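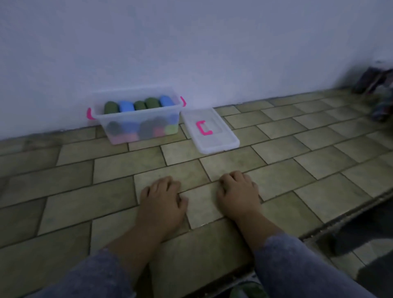
Sadia Niazi
Doctoral researcher, popular fiction and reading

Figure 2. Hands on a tiled floor, clear plastic storage box by the wall.

4. Where readers leave a series

4.1 Material

Loan records first. The Sestgate library gave us the romance and romantic suspense lending for one year, names stripped, over 4000 loans. Then the reader survey, run in March, 439 usable replies. The two sets don't line up person to person and we don't pretend they do. Loans tell us where people stop. Survey tells us what they say when asked why they stopped.

A series here means three or more books sharing a town, a family or a lead couple, with a series name on the cover or the title page. Shared-world books by several authors were left out. Messy, and Harvey Fehr had already warned us the catalog records for them were bad. They were.

4.2 The book two drop

Biggest loss in the loans comes between the first book and the second. No surprise there. Less expected was the second dip, later on, usually at the book where the author leaves the first family and moves to the neighbors or the cousins. In the Skaltness novels this is book five, when the story goes to the harbor side of town and the four sisters turn into walk-on parts. Readers who got past that book mostly stayed to the end. Readers who didn't, didn't come back for the holiday novella either, even though the sisters are in it.

We looked at whether a gap in publication dates explains it. Partly. The Quansah trilogy had a long wait before the last book and lost almost no one that we can see, but it keeps the same couple all the way through. One series is thin evidence – see 4.5.

4.3 What readers said

Of the survey replies, 147 named a specific book they had stopped at. These were coded by 2 people (Lucie Simard and the author), separately, then compared. Disagreements were mostly over the difference between "bored with the couple" and "bored with the plot", which in a romance is not an easy line to draw. We merged them in the end.

Most common reason by a distance: the reader wanted a certain side character's book next and got someone else's. One reply, typical, slightly shortened: "I waited for the brother. Three books of the brother being mysterious in doorways. Then it was the dentist." Other reasons were couldnt find the next book, did not know there was a next book, and a change in heat level. This last one ran both ways. Some left when the door closed, some when it opened.

Cover redesigns came up more than we had allowed for. The form had no box for it, so these are all from the free text. Several readers bought a book they already owned and were still cross.

4.4 Numbering on the spine

Colleen Lapointe, who sold romance for Cleltex before moving to editing, told us in interview that spine numbers were dropped on purpose for some lines, so that any title could be picked up first. Makes sense at the rack. In the loan records it looks less good. Unnumbered series get borrowed out of order far more often, and out-of-order readers are the ones who stop. Which way round the cause goes we can't say. People who don't mind about order may be people who don't mind about finishing.

4.5 Limits

One library, one town. Self-published series are hardly in the loans at all and they are a large part of what the survey readers read. E-book loans are counted when opened in the app, print loans when checked out, so the two are not realy the same event. Also a hold list is not a reading list – a returned book might never have been opened.

Brock Tremblay read an earlier draft and objected to the word "abandon". Changed to "stop" throughout, except in the survey form itself, which had already gone out. Codebook and survey wording are in Appendix B.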